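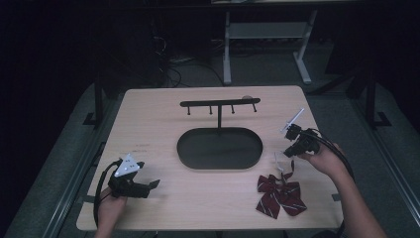 Students in the robotics club at Brendside High School have spent most of the spring teaching a machine to tidy up after a school dance, and on Friday evening families in Nultness will get a chance to see how far they have come. The project began in the fall as a much smaller idea, a robot that could pick up pencils, and it grew the way these things do once a roomful of teenagers gets hold of it. Lately the work has centered on a striped maroon bow tie, a dark oval tray and a little black stand with four pegs, all set out on a wooden tabletop, with a student holding a gripper in each hand and going through the motions that the club hopes its robot will learn to copy.

It is slow and patient work, and the club has been at it two afternoons a week since the winter break. Members take turns at the table, and each try is recorded so that it can be added to the pile the computer learns from. As of last week that pile had reached 3,263 recordings, a number that is written on the whiteboard by the door and gets updated (with a fair amount of cheering) at the end of every session.

Cloth was a harder choice than it might sound. A wooden block stays the same shape wherever you set it down, while a bow tie folds and slides and likes to catch on things, and the club's first attempts in the fall left a good many of the younger members ready to go back to pencils. They stuck with it, though, and by March the older students had written up a short guide for newcomers on how to hold the grippers steady and when to stop and start over.

The club has 40 members this year, its biggest group yet, and draws students from Bustdale as well, who ride over on the late bus. Money for parts came from the pancake breakfast in the fall and from a small grant awarded by the Camenzind Fund, which supports after-school programs in the area. Some 124 people turned out for last year's open house, and the club is setting out extra chairs this time just in case.

Friday's open house starts at 6:30 p.m. in the school library, with a short talk by the students first and then plenty of time for visitors to try the grippers themselves, which tends to be everybody's favorite part, grandparents very much included. Admission is free and there will be lemonade and cookies. The club will also be taking names for its summer session, which begins in June and is open to anyone entering grades eight through 12, with no experience needed.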